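# Lasst den Arm ruhig zugeben, dass er nichts weiß

Ein Stapel Papiertücher gehört zum Schönsten, was man einem Roboter vorsetzen kann. Das meine ich völlig ernst! Er ist weich, er verrutscht, er hat an jeder Seite eine andere Kante, und wenn man ihn in einen Holzkasten mit Klappdeckel legen will, muss man ständig nachfassen, drücken, loslassen und wieder drücken. Menschen machen das nebenbei, während sie über etwas anderes reden.

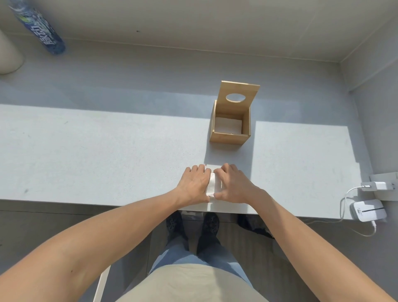

*Von Jorinde Weyhmann | Meinung | 12. Juni 2021*

Bei uns in Nakpan hat der Arm genau an dieser Aufgabe einen Kasten zerbrochen. Es war Durchlauf 455, die vorigen waren ordentlich gewesen, manche sogar richtig elegant. Der Greifer hatte den Stapel, senkte ihn ab, und in diesem Moment kippte der Deckel nach vorn. Er lag jetzt zwischen Papier und Öffnung. Der Arm spürte Widerstand, und Widerstand kannte er: Tücher wehren sich eben ein bisschen, also drückt man nach. Er drückte nach. Das Scharnier gab zuerst auf, dann eine Seitenwand, und ein Splitter flog bis an die Tür der Zelle.

Verletzt wurde niemand. Die Zelle war geschlossen, der Notaus funktionierte, alles lief so, wie es im Ordner steht. Und trotzdem finde ich, dass dieser Kasten mehr Aufmerksamkeit verdient hat als jeder der gelungenen Durchläufe davor, und ich schreibe das mit großer Begeisterung, weil ich selten so viel über unsere Maschine gelernt habe wie an diesem Nachmittag.

Im Protokoll stand nämlich ein einziges Wort: »Erfolg«. Die Software, wir nennen sie Hokia, prüft am Ende, ob der Stapel tief genug sitzt. Er saß tief genug. Dass er in einem Trümmerhaufen saß, hatte keine Zeile des Programms zu interessieren. Die Kraftgrenze war ebenfalls eingehalten, denn wir hatten sie selbst hochgesetzt, damit der Arm bei dicken Stapeln nicht dauernd stehen bleibt. Da haben wir den Fehler also eingebaut, sorgfältig und mit bester Absicht!

Ich habe mir danach lange angeschaut, wie Hände so etwas angehen. Linke Hand an die eine Seite, Daumen oben auf das Papier, rechte Hand an die andere.
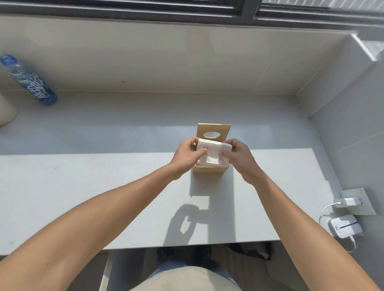

**Jorinde Weyhmann**
Entwicklungsingenieurin für Greiftechnik, Kundari

Was mich daran so fesselt, ist das Zusammenspiel. Zwei Hände teilen sich die Arbeit, und jede merkt sofort, wenn sich die andere verschätzt. Unser Arm ist allein. Er hat eine einzige Vorstellung davon, was gerade geschieht, und wenn diese Vorstellung falsch ist, widerspricht ihm keiner. Wer jetzt sagt, man müsse eben einen zweiten Arm danebenstellen, den verstehe ich gut (ich hätte auch gern einen), aber es löst die Sache nur halb. Zwei Arme mit derselben falschen Vorstellung drücken einfach kräftiger.

Mein Vorschlag ist unspektakulär. Ein Roboter, der mit Haushaltsdingen umgeht, braucht einen dritten Ausgang neben Erfolg und Fehlschlag, und der heißt: unklar. Sobald sich ein Gegenstand anders anfühlt als erwartet, hält der Arm an, nimmt die Kraft heraus und meldet sich. Wir haben das inzwischen eingebaut und mit dem Clendano-Greifer ausprobiert. Von 19 absichtlich verstellten Deckeln hat er bei sieben zu spät angehalten, was noch viel zu oft ist, aber kein Kasten ist mehr gebrochen.

Der Preis dafür ist Tempo. Der Arm stockt jetzt auch bei harmlosen Falten im Papier, und in der Vorführung sieht das zögerlich aus. Ich höre den Einwand ständig: So kann man das keinem Kunden zeigen. Doch, kann man! Ich zeige es mit Vergnügen. Wer einem Arm beim Zögern zusieht, begreift in einer Minute mehr über ihn als in einem geschnittenen Film, in dem alles gleitet.

Und dann sind da die Pappschachteln. Gleiche Größenordnung, ebenfalls eine Klappe, die hochsteht und im Weg sein kann, nur gibt Pappe nach.

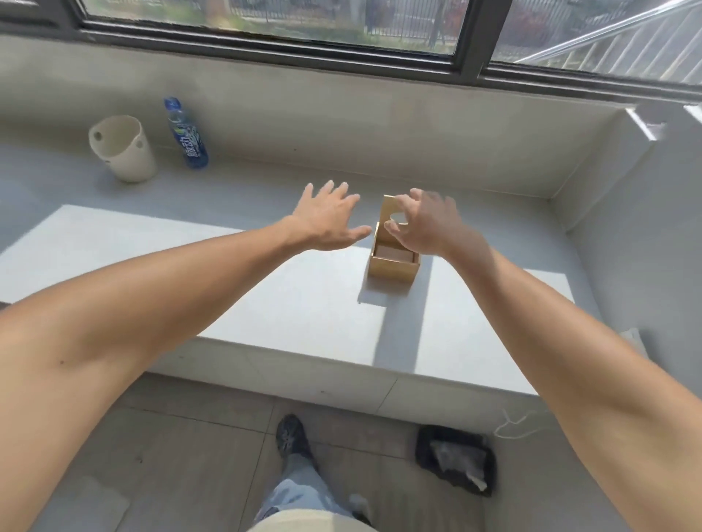 Gerade dieses Nachgeben macht sie tückisch. Eine Lasche knickt leise weg, die Kraftkurve bleibt brav, und der Arm hält sich für einen Könner. Beim Holz hat es wenigstens gekracht. Ich habe 1997 in der Ausbildung an einer Presse gelernt, dass man auf das Geräusch hört, lange bevor man auf die Anzeige schaut, und ich wünsche mir dringend, dass wir unseren Maschinen etwas Ähnliches beibringen: ein Mikrofon am Handgelenk, eine zweite Meinung, irgendetwas, das unabhängig von der Kraftmessung Einspruch erheben darf.

Bis August wollen wir alle Fehlläufe aus Nakpan offenlegen, mit Kraftkurven und mit den falschen Erfolgsmeldungen. Intern gab es darüber Streit - peinlich sei das, hieß es. Mir ist ein zerbrochener Kasten mit ehrlichem Protokoll lieber als ein heiler, bei dem keiner weiß, wie knapp es war. Die Reste liegen übrigens auf meinem Schreibtisch, das Scharnier quietscht noch.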